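wollidport-sunday-league

match results + fan comments, scraped and hand cleaned. v2. README is behind the data, sorry, will catch up.

Whats in it

- matches.csv - one row per match, both divisions
- comments.csv - fan comments under the match reports, 1,000 rows
- teams.csv - short names, old names, ground

Comments come from the Wollidport league message board, which closed to new posts in February. Reports were mostly by Danilo Sison, a few unsigned. Match rows I typed from the paper sheets. 160 matches total.

Columns, matches.csv

- match_id
- home, away (short name, see teams.csv)
- hg, ag = goals. Blank means abandoned, NOT nil-nil
- ko = kickoff, 24h clock, local
- ref - initials only
- note - free text, messy

Columns, comments.csv

- comment_id, match_id
- user - hashed
- text - as posted, swearing left in
- mood: angry / happy / joking / other

Mood labels are by me and Lovely Cabanatuan. We both did the first 70 together to agree on rules, then split the rest. "Joking" is the weak one. Lots of Otden supporters sound furious and are clearly having a great time. When we couldn't decide it went to other. Don't read too much into other.

Known problems

- Otden and Otden Reserves mixed up in early rows. Fixed most. If a score looks wierd check the note column.
- Tiongson changed name midway, was Tiongson Athletic. Both spellings still in the comment text, only one in teams.csv.
- 30 comments have no match_id. General moaning about the offside calls, couldn't pin to a game.
- Double posts removed by exact text match only. Near copies still there.
- Kickoff of 00:00 = unknown. Should be blank. Will fix.
- Accents broken in a handful of rows, encoding thing from the board export

Using it

Read as UTF-8, comma separated, quotes around text. Some comments have line breaks inside the quotes so don't split on newline, use a real csv reader. Lumo (my little loader script) handles it:

 python lumo.py --matches matches.csv --comments comments.csv

Prints a league table. Table won't match the official one, points deductions arent in here.

Please dont

Try to work out who the users are. Small town. Also don't use it to rate refs, most have only a couple games each.

License

CC BY for the match rows and labels. Comment text belongs to whoever wrote it, research use only. Want yours out? Open an issue with the comment_id and I'll drop it from the next version. 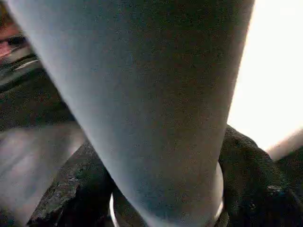

Same goes for team names, if a club wants a correction send it with the match_id and I'll get to it. Referee initials can come out too, just ask.

Contact: open an issue | © Wollidport Sunday League data | Back to top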